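**Vonach home humanoid, paid pilot – anyone past the demo stage?**

**tirta_w** wrote:

Zorkateo is now reselling the Vonach as a "bedroom and laundry package" and they've offered us a slot. Price is 900 a month, 50 hours of operator support included, minimum term of 2 months. I manage a handful of furnished rentals and turnovers are eating my margins, so I'm the customer they want. I'm also the customer who bought two robot vacuums that now live in a closet.

The sales sheet says it "makes beds." It doesn't say how many it makes before someone has to step in. I asked and got a link to a video with music on it.

Has anybody here had one in a real room with real bedding? Not looking for opinions on humanoids in general, we have nine threads for that.

---

**mandagi_b** wrote:

You'll get the opinions anyway. 900 a month is a cleaner in my town, and the cleaner can do the bathroom.

Read the contract for what they call an "assisted completion." On the Storo arm I rented last year, if a remote operator took over for the last bit of a job it still went in the log as done. Took me weeks to spot that.

---

**Izzati Manurung** wrote:

We're in the pilot. I kept notes, so I'll post them in the order things came up. For reference, ours is the tethered version. The battery one was "next quarter" when we signed in February and it's still next quarter.

1. **Delivery and floor check.** Two people from Zorkateo, most of a morning. They were polite and they knew the machine. They did not know our bed was low, even though I'd filled out a form with the height of every piece of furniture in the room.

2. **Standing position.** Ask about this before you sign anything. The robot works from beside the bed, and where it stands decides what it can reach. We have it up on a low step made of two wooden blocks, set side by side with one a little back from the other. So in practice there's now a platform in the room, and you walk around it.

3. **Pillows.** This is the part of the package I'd call closest to ready. It reaches down to a pillow from above with the gripper. Plump pillows go better than flat ones. With flat ones it pinches the pillowcase and drags the case without the pillow, and then you're putting the case back on yourself.
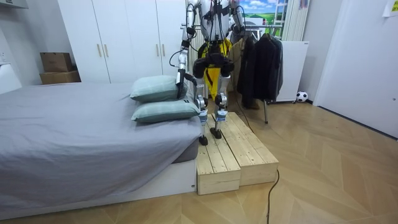

4. **Sheets.** Fitted sheet stays on, you do that yourself. It will smooth one that's already on the mattress, slowly. Corners are not in the package at all, whatever the video shows. I asked the support line and was told corners are "on the roadmap."

5. **Comforter.** Sometimes. Better with a light one. If it bunches near the foot of the bed the robot tries the same pull over and over until a person stops it.

6. **Cable.** It runs across the floor. I've tripped on it, my sister has tripped on it. Tape helps until you need to move the robot, and you will need to move the robot.

7. **Support hours.** The 50 hours sound generous. Setup counts against them! We'd used a good chunk before it touched any bedding.

My log has 342 attempts at pillow placement over the pilot. I scored a success only if nobody touched anything, and I'd say a bit over half went that way. Zorkateo's dashboard gives a much prettier number for the same period.

---

**mandagi_b** wrote:

There it is. "Prettier number." Same trick as Storo.

---

**hidayah.s** wrote:

I'd push back a little. A bit over half with no help, on soft stuff, in a bedroom somebody furnished for people, is better than I expected. Pillows don't hold a shape. I've worked with the Tjoa grippers on folded towels and we were stuck at much worse than that for a long time, on a bare table with good lighting.

Also Izzati, were those the same pillows every time? If you swapped them, your number means more than theirs does.

---

**Izzati Manurung** wrote:

Four different pairs, swapped by me when I got bored. No schedule to it, so don't publish it anywhere.

And sure, it's impressive as research. I'm not paying for research. The brochure says "hotel-ready finish." I have put the sales rep's pillows next to mine and my guests would know.

---

**Darmawan Majimbun** wrote:

I install for another reseller, so weigh this however you like.

The step isn't unusual. Low beds are a headache for any standing robot, you either raise something or you have it bending more than you'd want. What bothers me is that it wasn't in the quote. A platform should be a line item with a drawing, and somebody should sign that it's rated for the weight. Did they give you anything on paper?

For tirta: if your rentals all have different beds, you're looking at a new setup for each one. It won't roll from apartment to apartment doing turnovers. Not this year's model, and I doubt next year's.

---

**Izzati Manurung** wrote:

No paper. I've asked twice. The reply said the platform was "customer-side furniture," which was news to me.

---

**tirta_w** wrote:

That's kind of the answer, then. Different bed in every unit, stairs in two of the buildings, and I can't leave a cable across the floor of a place I'm renting out.

I'll still ask them for three things in writing: raw logs with takeovers marked, setup time not counted against support, and the platform spec. If they say yes to all of it I might try it in the one unit I use as an office.

---

**mandagi_b** wrote:

They won't say yes to the logs.

---

**hidayah.s** wrote:

They might. Vonach gave them to a friend of mine when she bought direct. I think the dashboard is the reseller's own thing, so try going around Zorkateo and asking for the export. Takeovers had their own column in hers.

---

**Izzati Manurung** wrote:

Didn't know there was an export. Sending that email now. If I get the file I'll put both numbers up here, mine and theirs, and you can all argue about what counts as a pillow being placed.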